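Reports > Small Grants > Cavalcanti Archive

We use cookies to remember your settings. Accept | Manage

Cavalcanti Map Archive: Progress Report to the Drerkthorpe Fund
Jun 9, 2022

Cataloging of the Urano survey maps is on schedule. Of the 100 sheets in the collection, 60 now have complete records, including scale, sheet title and condition grade. A further 20 have been surface cleaned and await record entry. The rest have not been unrolled. 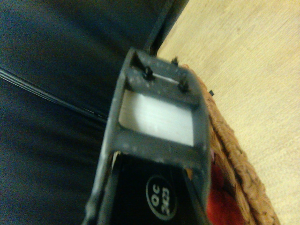
Condition grades follow the Ekell scale used in the first phase. Eight sheets were graded poor, mainly for edge tears and old adhesive tape, and have been set aside for repair. Tape removal is slower than planned, and the repair budget line will be fully spent by the end of June.

No change to the total award is requested. We ask for approval to move the unspent travel allowance to repair supplies.

Subscribe to the Drerkthorpe Fund newsletter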